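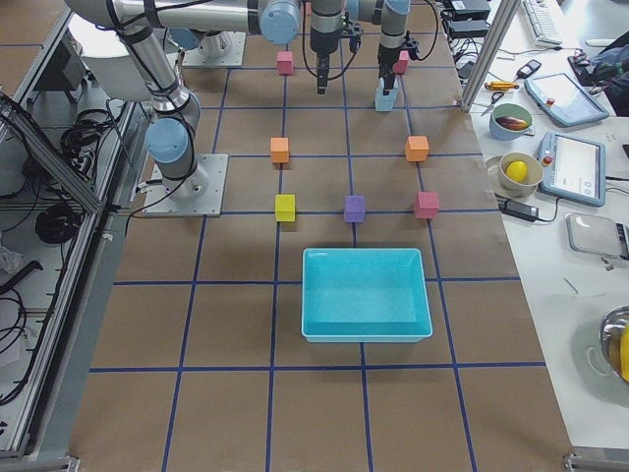 Taped grid with foam cubes, a light blue tray and two robot arms.

Walking > Skills > Navigation
Filed under: Route planning, Maps, Multi-day walks

How to write a route card for a hut-to-hut walk

A route card is a table that splits a day's walk into legs and gives the bearing, distance, climb and expected time for each. It is written before the walk and carried with the map. The worked figures below come from the second day of the Farkosetti traverse, from the Pava road head to the Lazăr hut, but the method suits any marked or unmarked path.

What you need

A paper map at a scale of 1:25,000 or 1:50,000, a baseplate compass, a pencil, a strip of paper with a straight edge, and a blank card. The Tradix sheet was used for the figures here. Its grid lines are 1,000 metres apart.

Check the date of survey in the margin before starting. Footbridges and forest tracks are the features most often out of date.

Step one: choose the checkpoints

Mark the start and finish, then look for points between them that can be recognised on the ground in poor visibility. Good checkpoints are stream junctions, bridges, cols, wall corners and sharp bends in the path. Poor ones are broad summits, the edges of felled woodland and small pools, which may dry out.

Keep legs short where the ground is complicated. On a valley track with a river beside it, a single leg may run for several kilometres. On open moor, few legs should be longer than one grid square.

Step two: write down the grid references

Give a six-figure reference for each checkpoint. Read the eastings first, along the bottom of the map, then the northings up the side. Divide the square into tenths by eye, or with the roamer on the compass baseplate. Make sure the roamer scale matches the map scale.

Write a short description next to each reference, such as "footbridge" or "stream junction, path on east bank". A wrong digit is easily missed when the reference stands alone.

Step three: measure distance

Lay the paper strip along the path from the first checkpoint. At each bend, mark the strip and turn it to follow the next straight section. Hold the finished strip against the scale bar and read off the total.

Do not measure in a straight line unless you intend to walk in one. On zigzags the difference is large -- the climb out of Pava is more than twice as long on the path as it is on the ruler.

Step four: count the climb

Count the contour lines crossed uphill on each leg and multiply by the contour interval, which is printed in the margin. Record ascent and descent separately. A leg that drops into a gully and climbs out again may start and finish at the same height and still contain a good deal of work, so count every rise and not only the difference between the two ends.

Step five: work out the time

Choose a walking speed for the slowest member of the party. With a full pack on rough path, 3 km per hour is a sensible figure. To find the walking time in minutes, multiply the distance in kilometres by 60 and divide by the speed. A leg of 2 km at this speed takes 40 minutes.

Add one minute for every ten metres of ascent. If the same leg climbs 150 metres, add 15 minutes, giving 55. Gentle descent needs no correction. Steep descent on loose ground should be timed as if it were level and then increased by a third.

Enter rests in their own column. If they are mixed into the leg times, the card cannot be used to check your pace.

Step six: add bearings and escape routes

Take a grid bearing for any leg that leaves a clear path, and convert it to magnetic using the variation printed on the map. Write the magnetic figure on the card and label it as such.

For each leg above the tree line, note the nearest safe way down and where it comes out. Parveen Gunawardena, who checked this page against the ground in October, adds that the north side of the Farkosetti ridge has no usable descent between the col and the hut -- the card for that leg should read "go on or go back".

Using the card

Write the real arrival time beside the estimate at each checkpoint. If the first two legs are both slow by the same proportion, apply that proportion to the rest of the day and compare the result with sunset. Leave a copy with someone who is not on the walk, together with the time at which they should raise the alarm.

Text by Natanael Brito. Last revised Jan 4, 2020.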